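3.2 Equipment cost and selection of grippers

The budget for one workcell was fixed before the tests began, and for this reason the price of spare parts was considered together with the price of the gripper. We requested offers from two suppliers, Fenitz and Aksoy. The Fenitz gripper costs 900 euros and the Aksoy gripper 794 euros. A pair of replacement fingers costs 80 euros from the first supplier and 73 euros from the second.

The difference is small for one cell, but the Ritbridge laboratory plans to equip several of them. We also asked that the fingers have a narrow tip and a ribbed inner face - two properties that we consider necessary for small translucent parts. A wrist camera was included in both offers, so it does not change the comparison. The view from this camera is given in Figure 2.

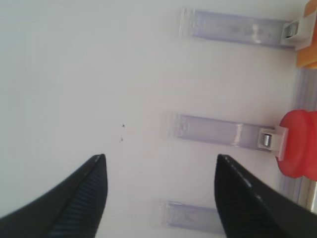 Figure 2. Wrist camera view with the fingers open, next to the translucent bars and their white clips.

3.3 Spare parts and service

For each cell we plan two spare pairs of fingers. The service contract is paid separately and is not part of the sums given in Section 3.2.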